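Winudari Tabletop Arm and Kitchen Task Kit: Equipment Review
Verkville Institute for Applied Skills, Equipment Review Service
Reviewed by Priya Delacroix. Issued 11/24/20

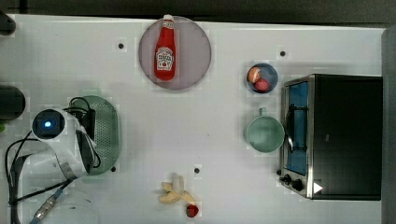 Scope of the review

The Equipment Review Service was asked by the teaching departments to assess the Winudari arm and its kitchen task kit for use in second-year automation courses. The request came with three questions. Could a class of ordinary size work with the arm without constant help from a technician? Would the task kit support a full term of exercises? Was the purchase price fair when set against the rental service offered by the same supplier, Yazzie?

The review unit was supplied on loan by Yazzie and was returned at the end of the trial. The Institute received no payment for this review and the supplier did not see the text before it was issued. Programming exercises were set by Birdie Benavides, who teaches the course for which the arm is being considered.

What is supplied

The arm arrives in one carton and the task kit in another. The arm carton holds the arm itself with its gripper and wrist camera fitted, the power supply, the cables, a table clamp and a printed guide. The task kit is a collection of kitchen articles and food items of the sort met in household handling work, together with a booklet of exercises. A toaster oven is included in the larger of the two kits on sale, and it was the larger kit that was reviewed.

The software is downloaded separately from the supplier's site and needs a licence key, which in our case was printed on the delivery note and nowhere else. Departments should keep the delivery note.

Setting up

The guide allows one hour for setting up and this was found to be fair. The clamp holds firmly on a table of normal thickness but will not close on the thicker benches in the east workshop, where a separate plate would be required. Yazzie sells such a plate. It was not tested.

Cable routing deserves more attention than the guide gives it. The black cables run in loops along the outside of the arm, and at the far end of its reach they can settle on the table among the articles to be handled. Two of the early exercises had to be stopped for this reason. Benavides has since drawn up a one-page routing sheet with a tie at each joint, and the fault did not return once the sheet was followed. A supplier charging this price ought to provide clips.

The wrist camera needs calibrating whenever the arm is moved to a new table. The procedure takes a few minutes and is clearly explained. A pale, plain surface is advised in the guide, and the trial bore this out: on a white tabletop the software picked out the articles far more reliably than on the patterned laminate used in the canteen demonstration.

Performance in use

The trial ran to 1,288 recorded attempts at picking up and placing a single article. Attempts stopped by the operator before contact are not included in that figure. Of these, 324 ended with the article dropped, missed or put down outside the marked area. The service considers this acceptable for a teaching arm at the lower end of the market, although the failures were far from evenly spread.

Bottles gave the least trouble. The ketchup bottle, laid flat on the plate, was lifted cleanly from the first session onwards, provided that the fingers closed across its width. The plate itself was another matter. Its rim is low, and students needed several sessions before they could approach it at a suitable angle.

Round fruit in the blue bowl proved a sound exercise for the middle of the term. When two pieces rest against each other, as the peach-like one and the plum-like one do, the arm must separate them before it can take hold of either. The exercise booklet treats this in a single paragraph. It could usefully be given a chapter.

The mug is best taken by the handle. In the standard layout it stands almost against the side of the toaster oven, and the gripper casing has little room to pass. Departments may wish to leave a wider gap for beginners and close it as skill improves. The green basket, with its raised rim, can be used as a target for placing as well as an article to be moved, and was among the more popular pieces with students.

The small items divided opinion. The strawberry is at the lower limit of what the gripper can hold with confidence, and the peeled banana, with its strips of peel spread out, was often gripped by a single strip. Benavides regards both as valuable because they oblige the student to think about where to take hold. The reviewer would have preferred one or two easier small items beside them.

The toaster oven was used for door exercises only and was not connected to the mains. The arm can open the door when the approach is programmed with care, but it has little strength to spare, and the motor warning was given on a number of occasions. Turning the control knobs is described in the booklet as an advanced exercise. No student group completed it within the time allowed, and the service cannot say whether it is achievable with the standard fingers.

Software

The program is sensibly arranged and the main controls can be learned in a morning. Recorded movements may be saved, renamed and played back at reduced speed, a feature that was in constant use. The log of attempts can be exported as a plain table and opened in any spreadsheet.

There are two weaknesses. The undo command works on the last step alone, and a student who has made three mistakes in a row must begin again from the last saved file. The second concerns the camera view, which freezes if the computer enters sleep mode and can be restored only by restarting the program. Yazzie was informed of this in September and has acknowledged the fault. No correction had been released by the end of the trial.

Safety

The arm stops when it meets firm resistance and can be halted at any time from a button on the power supply. The stopping force was judged suitable for supervised adult students. The fingers can still pinch, and the service recommends that hands be kept clear of the table while a movement is being played back. Long hair and lanyards should be secured. A written risk assessment is required before first use and a blank form is held by the department office.

Service and support

Enquiries are answered by the supplier's support desk at Vumport. Four enquiries were made in the course of the trial, by telephone and in writing. The replies by telephone were prompt and courteous. One written enquiry, concerning spare finger pads, went unanswered until it was repeated. Spare pads are not stocked locally and must be ordered from Vumport, so departments should order a set with the arm.

Cost

The arm and larger kit together are offered to teaching bodies at 3,000 pounds, including one year of support. The rental service is charged at 600 pounds a term for the same equipment, with delivery and collection included. A department that expects to run the course for two full years would do better to buy. For a single term, or for a course still under trial, rental is the more prudent choice, and the rental agreement was found to be short and plainly worded.

Recommendation

The Winudari arm and larger kit are approved for second-year teaching, subject to the following conditions:

Finger pads are to be ordered at the time of purchase.
The Institute's cable routing sheet is to be kept with each arm.
Sleep mode is to be switched off on any computer used with the camera.
Knob exercises are not to be set as assessed work.

The smaller kit, without the toaster oven, has not been examined and is not covered by this approval. Departments wishing to borrow the exercise files prepared by Birdie Benavides should apply to the Equipment Review Service in writing, stating the course and the number of students.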